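1/ In our house we have two children in the same football club, and the club color is red. So every week I have a mountain of red and white. This thread is how I finally learned to keep it under control. Maybe it helps another parent.

2/ First, my mistake. For one whole season I washed everything together at 60 degrees, because my mother always did it like this. The white parts became pink. Not a nice pink, a tired pink, like old chewing gum. I had to buy two new sets from the club and they are not cheap.

3/ Ridwan Pattinasarany, who trains the older group and has washed more kits than all of us, told me three words: cold, inside out, alone. He means the red things get their own wash, without towels and without school clothes. Since then I do it like this.

4/ Cold for me is 30 or less. I know many people think cold water does not clean. For grass, it is enough if you brush the spot first with a little soap and leave it while you drink your tea. For mud, let it dry completely and then brush it. Wet mud only goes deeper in the fabric.

5/ After the wash, don't leave the things in the machine. This was my second mistake. Red and white lying on each other for one night, and in the morning you have a shadow on the white. I put an alarm on my phone now, 8 in the evening, and I go even if I am tired.

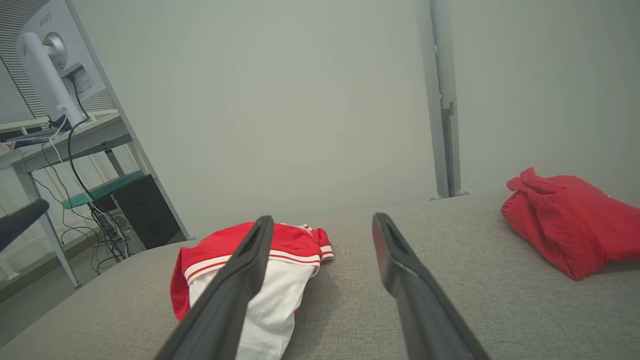
6/ Then comes the part I like less, the sorting. I used to do it on the bed, but then it was bedtime and the whole pile went back in the basket. Now I only start when I have time to finish. I take a piece, I shake it, I decide whose it is, I fold it, next one.

7/ To know whose it is, I sew a small thread inside the waistband. Blue thread for the big one, green thread for the small one. I tried a laundry pen from Tomix before, but after some months I could not read anything. The thread stays. It takes me five minutes for each piece, and my sewing is really not beautiful.

8/ How I fold shorts: one leg over the other, then the pointed part inside so you have a rectangle, then from the waistband down in half. The shirt I fold to the same width. Shorts go inside the shirt, socks inside the shorts. One packet is one training. The child takes one packet and there is no shouting at the door.

9/ Somebody asked me last time if I iron them. No. The club number on the back is a kind of plastic print and it can melt. Naima Berrada ironed her son's shirt before the tournament in Haradmont and the 8 became something like a snowman. He played with it anyway and they won 2 matches, so he doesn't want a new one.

10/ The dryer is also not a friend of these prints. I hang the shirts by the bottom, with the head down, so the clips don't leave marks on the shoulders. In February it needs almost two days in our apartment. If I have to be quick, I roll the shirt in a dry towel and press it with my knees before I hang it.

11/ What I still didn't solve: the smell in the shin guards. I tried vinegar, I tried baking soda, I tried the balcony. Kiprono Mfinanga from our building says to put them in the freezer in a bag. My husband says no shin guards next to the peas. We are still discussing.

12/ Edit, because two people asked: yes, I wash goalkeeper gloves by hand, in lukewarm water, and I press them without twisting. They dry in the shade. In the sun the inside of the hand becomes hard and starts to break.

13/ If you have a good method for white socks, please write it to me. Mine are gray since September and I have no more ideas.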